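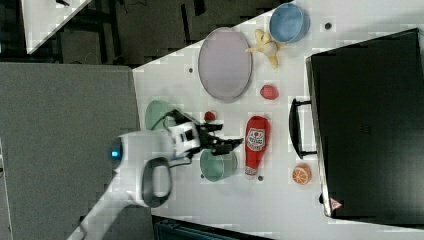 Play food and dishes from the Lasta tabletop kitchen set, laid out on the white table.

Home | News | Products | Press | Contact

Apr 25, 2021
By Ritu Jaiswal, Huretti press desk

HURETTI OPENS LASTA PLAY KITCHEN TO NURSERIES AND PLAYGROUPS

Huretti today opens orders for Lasta, a tabletop play kitchen for small groups. First deliveries in May. Schools and playgroups first, shops later.

Lasta is dishes plus food. Plates, bowls, a mug, a colander in pale green. Then the things to put in them – strawberries, a banana with the peel coming open, orange pieces, a ketchup bottle. 32 pieces in the full set, 2 storage boxes. Extra food can be ordered seperately.

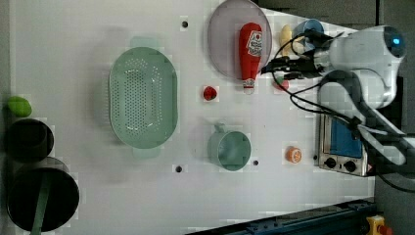

The set was put together with Rumeck, the play supplier, after a trial in 30 playgroups. Staff asked for soft colors on the dishes and strong ones on the food, so children can sort the two at clean-up time. They also asked for fewer pieces that only do one job. A bowl can be a soup bowl, a fruit bowl or a hat. Fine by us.

"Kids go for the cooking first and the tidying about a minute later," said Jérémie Lecomte, product lead at Huretti. "We wanted both parts to be worth doing. Everything goes on the table, everthing goes back in the box."
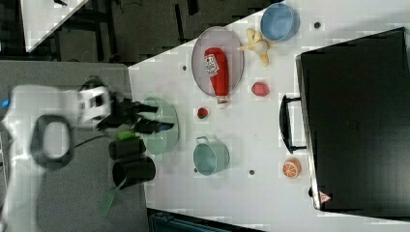 Groups can start with the dishes alone and add food as they go. Mixed ages OK. An activity sheet comes with every order – setting the table, matching colors, packing away, a simple shop game. Large print, one page per game.

Lakatos handles shipping and spare parts. Lost strawberries can be replaced one at a time. More than 1,572 advance requests already in, so early orders are advised.
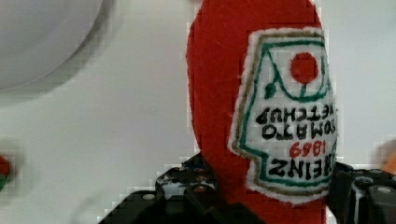
Soft ketchup bottle with stitched label, including a red tomato and the Heinz name.

Samples for press on request, limited number. Please give a delivery address and the age group you write for.

Press contact: Ritu Jaiswal, Huretti

Last updated: same day, order details corrected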